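# Week 2: Looking at a Lumpy Form

Welcome back, everyone, and thank you for carrying the chairs over from the Jakgate building last time. Today we stay with one object for the whole session, which I know sounds like a long while, but you'd be surprised (I always am!) how quickly the time goes once the pencils are moving.

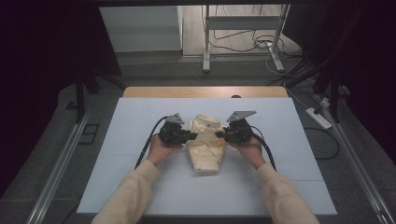 Before you draw a single line, spend a few minutes simply looking. With a cream-colored form on a pale board there isn't much color to lean on, so your eye has to work from the shadows, and those are soft ones. Squint if it helps. I squint all the time and have the wrinkles to prove it.

**Start with the big shape.** Find the tallest part and the lowest part and mark both lightly. Our form rises toward the far end, where there's a rounded opening rather like a collar, and slopes down narrower toward the near end. Get that slope right and the rest will forgive you a great deal.

**Then the folds.** Please don't chase every ridge! Choose a few that really turn the surface and let the others go quiet. Amber Kramer's sheet from August is pinned by the door, and she left nearly half the surface blank. It still reads as rough and lumpy all over.

**Last, the shadow on the board.** Keep it paler than you think it should be, and let its outer edge fade.

## Paper and pencils

- Drawing paper, 200 gsm or heavier
- A 2B and something harder
- Kneaded eraser

## For next time

Draw any crumpled thing you have at home, a paper bag or an old sock, from two sides. Read Reijo Lindqvist's pages on soft edges, 233 to 240 in the course reader, and bring your questions. Luuk Boersma has spare copies if yours has gone missing.

Mirjam Dijkstra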